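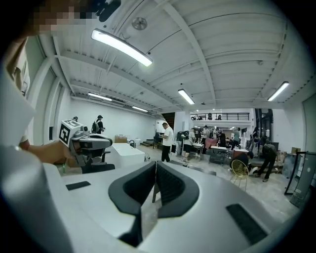
Macarena Figueroa

February

Feed Placement and Pecking in a Small Backyard Flock

The study tested whether moving the feeder changes how often hens peck each other. The flock was kept in a fenced run at the Granda allotments and consisted of 6 hens of mixed age. All birds received the same layer pellets, with water in a fixed position by the gate.

Three feeder layouts were used: one trough against the fence, one trough in the center of the run, and two small troughs at opposite ends. Each layout stayed in place for a week before any pecks were logged. Observation periods lasted 30 minutes and began when the morning feed was put out. A peck was logged only if it landed on another bird's head, neck or back.

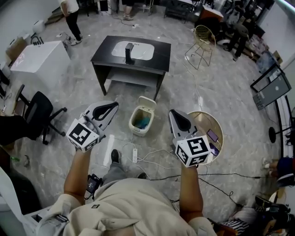 Figure 2. Holding the two grippers.

The final log held 783 pecks. The fence layout had the highest share and the split layout the lowest. Most pecks under the fence layout came from the oldest hen, which stood at the open end of the trough and drove the others off. Rain shortened one period in the center layout, and that period was left out of the totals. Damián Cisternas checked the log sheets against the tally counter.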